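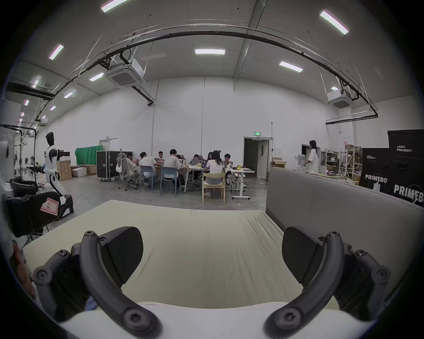
Figure 4.1 Gripper held over the fabric-covered surface, with the project room behind.

Print this page | E-mail this page

Chapter 4
Teaching by Hand: Demonstration with Hand-Held Grippers

In Chapter 3 the arm was moved by a list of joint positions typed in beforehand. That method suits a part that always arrives in the same place and at the same angle. It suits cloth, bags and half-open boxes poorly. In this chapter the motion is supplied by a person holding a gripper, and the program is fitted afterwards to the recorded motion.

The running case is the Tarkar project, a two-term student project in the automation stream at Skellivbridge. Each team chose one household task, recorded demonstrations of it, and trained a controller from the recordings. Sala, the team whose work is followed here, chose folding a hand towel. A second team, Jadudlow, chose sorting small items into trays and is taken up in Chapter 5.

After working through this chapter you should be able to:

- define a demonstration, an episode and a task boundary
- hold a pair of grippers so that the fingers stay in view of the camera
- write acceptance rules for a set of recordings
- calculate the yield of a recording session

4.1 Terms

A demonstration is one complete performance of a task by a person. An episode is the stored record of a demonstration: images, gripper position and finger opening, all on one clock. The two words are often used as if they meant the same thing. They are kept apart in this book. A demonstration can be good and its episode useless, as when the clock drifts or a lens is covered by a sleeve.

A task boundary is the rule that fixes where an episode starts and stops. Sala's boundary was "both grippers open and still above the table". The same rule was applied at the start and at the end. An earlier version of the rule left out the word "still", and the first batch of episodes in October had to be trimmed by hand.

4.2 Working posture

The operator stands or sits square to the table with one gripper in each hand. The handle is held from below and the jaw points forward, away from the body. The elbows are kept low. Wrist angles that feel natural to a person may lie outside the range of the arm that will later repeat the motion — the limits in Table 3.2 apply here as well.

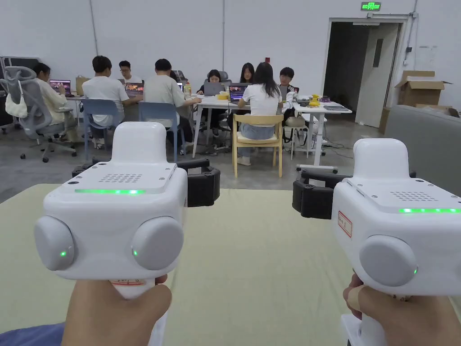 Figure 4.2 A pair of hand-held grippers above the tabletop, jaws forward. Each has a green light strip along its front edge.

Speed should be steady and slower than normal handwork. Pauses are acceptable if they belong to the task, such as waiting for cloth to settle. Pauses for thought are not, and an episode containing one should be discarded and repeated.

Where two grippers are used, label them and do not exchange them between hands during a session. Left and right units are calibrated separately.

4.3 Yield

Sala planned 48 sessions and set a target of 70 accepted episodes per session, or 3,360 in all. The final set held 3,096 accepted episodes. The yield against target is therefore

3,096 ÷ 3,360 = 0.921, or 92.1 per cent.

The shortfall was not spread evenly. In the poorest session only 41 episodes were accepted, and the team's log gives the cause as a loose cable that was not found until the afternoon. A low figure of this kind should be entered in the log as it stands. It must not be averaged into the sessions on either side.

Review task 4A. Write a task boundary for placing a cup on a saucer. Exchange it with another team and have them apply it to 10 of your recordings. Note every recording on which the two teams disagree, and revise the wording.

Print this page | E-mail this page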